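Water Money

The tap went at six, before the coffee. A cough, a brown spit, then nothing. She stood there with the kettle under it like a person waiting on a bus.

Horkum did this every June. A notice taped in the stairwell -- pipes, repairs, thank you for your patience -- and no end date on it. Last year it ran into the second week. Last year she still had the car.

So. Buckets out from under the sink. Bathtub, too late for that. One pan of old pasta water she had not thrown out, thank god for being lazy. She put a lid on it and called it saved.

Her mother used to keep bottles behind the couch. Behind the couch, in the wardrobe, under the bed where the shoes should go. Water money, she called it. You could not pay the rent with it but you could sleep. As a girl she'd been ashamed of that, kids coming over and kicking a bottle when they sat down, it rolling out across the floor. Now she went down on her knees behind her own couch. Dust. A pen. A receipt from the Nollby store, 939 for a fan that died in a month.

The store would be stripped already. She went anyway. Ran, nearly, in the wrong shoes. The line was out past the bread place and the man ahead of her had a hand cart, a hand cart! Two old women arguing about who'd held the spot for who. When she got inside there was a wet square on the floor where the pallet had been and a boy mopping it.

"Tommorow," he said. Didn't look up.

"You said that last year."

"I wasn't here last year."

Fair. She bought crackers, which was stupid, crackers. Twenty steps out the door she was thirsty from just carrying them.

Up the stairs. Four flights, the notice again, somebody had written a bad word on it in pencil. Her key stuck. And then, the closet -- the coat closet, the box from Hollenstein, the one her brother had shipped after the funeral and she had not opened because what would be in it. Spoons. Curtains. She cut the tape with the bread knife.

Spoons. Curtains. And under the curtains, wrapped in a dish towel like somthing from a church, one bottle. She took it over to the window.

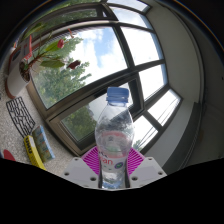
She didn't open it. Not then. She sat on the arm of the couch with the crackers in her lap and heard the neighbor's radio through the wall, and a pipe knocking way down in the building, once, and then again, and then not. She waited for a third one.

It got to be noon. She ate a cracker. Then she got up and pushed the couch out from the wall, just a little, just enough for a bottle to stand.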